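To: Witdale Parish History list
Date: August 2020
Subject: Re: the Holzer hymnal

> The cover says 1862, but page 5 thanks a donor for the new bell,
> and the bell came later. Has anybody seen another copy? Also, is
> hymn 6 really to be sung to "Aston"? We tried it. The dog left.

I own a copy, inherited along with a damp smell. Mine says 1862 too, and the bell is on page 5, so I suspect a reprint that kept the old title page. Printers were thrifty and so were Methodists.

As for hymn 6, "Aston" is what it says, and it has two syllables too many in every line. My grandmother's chapel swallowed them. You may prefer to blame the organist, as is traditional.

Things still to settle:

1. Whether the Trokis chapel used the same edition. Their register lists a hymnal as item 1154 and says nothing more about it, not even the color.

2. Who has room for the spare copies until January. They need a dry shelf and a forgiving household.

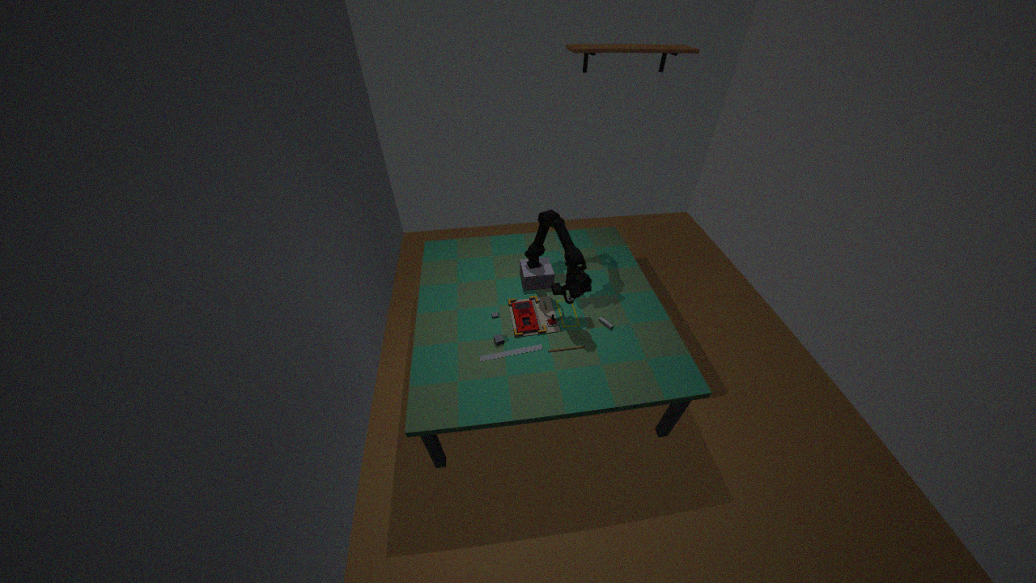

3. Whether we sing hymn 6 at the reunion. I vote for reading it aloud, slowly, with the windows shut.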